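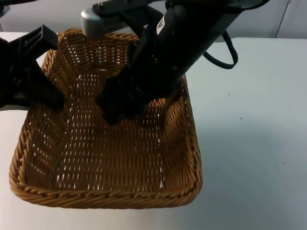
An empty wicker basket on a white tabletop. Skarnside's bread-basket rule takes effect in March.

Skarnside market to bakers: put it in a basket or take it home

SKARNSIDE, 29 September 2024. The Skarnside indoor market has settled the matter of what bread should sit in, after a summer in which very little else got settled.

Starting in March, any stall selling loose loaves or rolls will have to display them in an open-weave basket. Plastic tubs are out. So are the cardboard trays that have served the east aisle well enough since before most of the current stallholders arrived, and so, after a short and bad-tempered exchange, is the enamel roasting pan belonging to Danish Ghumman.

"It's a good pan," said Ghumman, who sells flatbreads and a seeded loaf with a local following. "It has a lid. Show me the basket with a lid."

Market manager Sorin Vidmar said baskets with lids do exist but would not be allowed either.

The new rule runs to 2 pages, one of them devoted to the rim. Baskets must be rectangular, with rounded corners and a braided edge, and "of a natural or golden tone." The bottom must be woven, with gaps, so that crumbs fall through. Where the crumbs go next is not covered. Asked about this, Vidmar said stallholders were adults and owned cloths.

He got the idea, he said, from a visit to the covered market at Zirnis, where every baker uses the same basket and the customers "walk slower." Skarnside's customers walk fast, in his view, and buy one roll.

The market has ordered 110 baskets from Dakon, a housewares supplier, and will lend them to stalls against a deposit. Stallholders may buy their own if they match. Fahad Abbasi, who has run Sandhu Bakery for his wife's family for years and still gets called Mr. Sandhu by half the town, already owns a number of wicker baskets. They are round.

"I asked if round was a problem," Abbasi said. "I got an email back with a drawing of a rectangle."

He will be using his at home, for onions.

Not everyone is against it. Ifeanyi Idahosa, whose stall sits by the north door where the wind comes in, said open sides let warm rolls breathe and keep the bottoms from going soft, a complaint he has been hearing about plastic tubs for as long as he has used them. He tried a basket for 3 market days this month and sold out on two of them. The other day it rained.

"They look nice," he said. "Bread looks like bread in them. I don't know what people want me to say."

A petition against the change, kept on a clipboard at the coffee counter, has collected 345 signatures. Vidmar questioned several of them, including one that appears to read "Rye." The petition asks for a longer trial period, a choice of shapes, and the return of the bench by the restrooms, which has nothing to do with baskets but was removed in the same week and has been on people's minds.

Cleaning may turn out to be the harder question. Flour gets into a weave and likes it there. The rule says baskets should be shaken out daily and brushed weekly, and that liners are allowed if they are plain cotton. Haris Kazmi, who sells kitchen linens two stalls down from Abbasi, has taken no public position on baskets. He has moved the plain cotton to the front of his table.

Stallholders can pick up a copy of the rule from the market office, along with a deposit form. Sample baskets are on the counter there and may be handled. Vidmar asks that people stop leaving their coffee cups in them.

The market is also taking comments on a proposal for matching egg displays. Ghumman said he had not heard about that and would like to sit down.

27 comments
Share 64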